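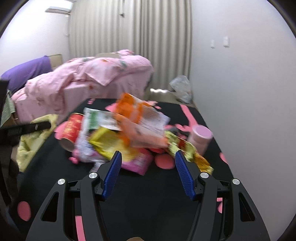
Questions from people recording at home

What is the Murkholm project collecting?
Short recordings of everyday picking and sorting, made with a hand-held gripper. The learning system is trained on these recordings and later has to do the same kind of job with a robot arm. The current round is mixed packaging: wrappers, bags, cans and bottles in one heap.

How many recordings do you have so far?
As of 16 March 2020 we have 1538 accepted recordings. The goal for this round is 4000, and we expect to reach it in June.

Do I need a special room?
No. A table next to a bed is fine, and so is a patterned mat. We want different rooms, walls and lighting. Please leave your furniture where it is.

Should I spread the items out first?
Leave them in a heap. Overlapping wrappers are harder to pick up — the system needs plenty of those. Mix shiny, clear and printed packaging if you have it.

How should I start?
Open the jaws wide, hold the gripper over the table and move toward the heap. Pick up one item at a time. Both blue pads should touch the item before you lift.

Is blur a problem?
Some blur is expected when the gripper moves. If most of a recording is too blurred to follow, slow down and record it again.

What if I drop something?
Keep going. Dropped items and second tries are useful and are labeled during review at Skenetville.

How long is one session?
A session is 20 recordings. Stir the heap between recordings so the layout changes.

Can I use my other hand?
Only between recordings. Keep it out of view while you are picking.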